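Squeeze, Drop, Repeat: A Summer Afternoon With Three Grippers

16 Aug 2025

I have dropped a lot of things this summer, and I'd like to blame the equipment for at least half of them.

The plan was simple enough when I pitched it. We had a bench, we had a few weeks with nothing urgent on them, and we had three grippers that all claimed to do the same job: pick up small stuff and put it down again without wrecking it. Which one would you want to live with? Spec sheets are useless for that kind of question. They'll give you the opening width and the closing force and then go completely silent on whether your wrist will hate you by lunch.

So I tried all three. The Cluton is the big one, bolted to an arm, very serious, with a power supply you could prop a door open with. The Arnau also goes on the arm but weighs much less, and has soft rubbery fingertips that make it look like it's wearing slippers. And then there's the Barrera, which doesn't go on an arm at all. You hold it. It has a camera on it looking out over the fingers, you squeeze, the fingers close, and the video gets saved along with how far open the fingers were. Later on you can use those recordings to teach an arm to do the same thing (or try to, anyway, and we'll get to that).

I started with the Cluton because I was a little afraid of it. Setup took most of a morning. It wanted its own cable, then an adapter for the cable, then a firmware update that sat at 92 percent for so long that I went and made toast. Once it woke up, though, wow. You tell it to close and it closes, the same way every single time, with a small click I started to find very satisfying. I ran it through a full set of picks on plastic blocks, bottle caps and a bag of those foam earplugs, and it hardly missed a block. It did flatten the earplugs. They bounced back, but I felt bad for them.

What wore me down was everything between the picks. Change the object and you're back at the laptop, nudging numbers. Move the bench a little and you're calibrating again. If your job is one part, one spot, all day long, buy the Cluton and never think about it again. My job that week was whatever happened to be in the drawer, and we were not a good match.

The Arnau was friendlier. It plugged straight into the controller we already had, which is a Flundlow box that everyone complains about and everyone uses, and I was moving things before my coffee got cold. Those soft fingertips are lovely on anything round or delicate. I picked up a grape! I picked up the same grape over and over until it was no longer really a grape. Flat things were another story. A playing card defeated it completely, and so did a washer, and a metal ruler just slid out from between the tips like a fish. I also noticed the tips collecting lint, and once they're fuzzy they let go of things early. We got into the habit of wiping them down with a damp cloth every time we broke for snacks.

A word on the Flundlow while I'm at it, since half our mail is about controllers. The menus are a mess. The emergency stop is in exactly the right place. I've made peace with the first thing because of the second.

Now, the hand-held. I figured the Barrera would be the easy one, and for the first ten minutes it was. No calibration, no laptop, just pick the thing up and go. Then I watched my recordings back and found out how badly I move. I come in too fast and I tilt. I'd get the fingers on both sides of a block, squeeze, and realize on the video that one finger had arrived well before the other and shoved the block sideways. On an arm you never see that, because the arm isn't in a hurry to get to the next one.

It took me six sessions to get any good at it. The trick that finally worked was opening the fingers all the way before I got anywhere near the object, stopping short, and checking that the block was sitting between the tips from the camera's point of view. My eyes, up above my shoulder, were telling me something different from what the camera was seeing. Once I quit trusting my own eyes, my pickups got a whole lot cleaner.

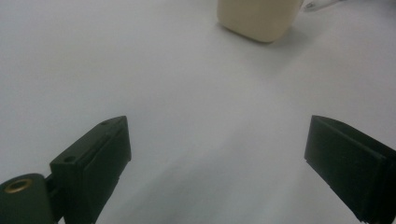
Robotics Workshop | Gripper and Controller Bench

Wide open, with the block still well out past the fingers, is where I like to begin a recording now. You have both fingertips in view and plenty of tabletop to cross, so if you're lined up wrong you have room to fix it. A cream block on a white table is a mean choice, I know. There isn't much color difference to go on, and the shadow at the foot of the block does a lot of the work of telling you where it meets the table. I'd still practice on it. If you can bring the fingers in straight on a pale block, a red one feels like cheating.

The dark fingers help, too. They stand out against a light surface, so when you're skimming through clips you can tell open from closed at a glance. And you will be skimming through clips. By the end I had more than 400 of them, and I'd say a good chunk of the early ones belong in the trash. The files pile up fast, so name your folders before you start and not, as I did, on a Sunday night with a headache.

Did the recordings teach the arm anything? Sort of! We trained on the later, calmer clips and let the arm have a go at the blocks, and it picked them up with a little pause before each one that I recognized as mine. It had also learned my tilt. Watching a machine repeat your bad habit back to you is a strange feeling, a bit like hearing your voice on an answering machine. A second batch, recorded slower, got rid of most of the tilt. The pause stayed.

So who should buy what? The Cluton was the most expensive by a mile, at a little matter of 3,000 dollars before the adapter, and it's worth it if you do one job over and over. The Arnau is the one I'd hand to a beginner with an arm and a fruit bowl. The Barrera is the one I keep reaching for, even though it made me look the clumsiest, because I can walk over to any table in the room and start recording.

Things I'd change on it: the grip gets slippery on a warm day, and I'd love a louder click when the recording starts, because I lost a whole run to a button I hadn't pressed all the way down. A wrist strap would be nice as well. I put a loop of cord on mine and it's been fine.

We're doing cameras in October, wide lens against narrow, same bench and same blocks. If you have a washer-picking method that works with soft tips, send it in before then. I still have the washer and I haven't forgiven it.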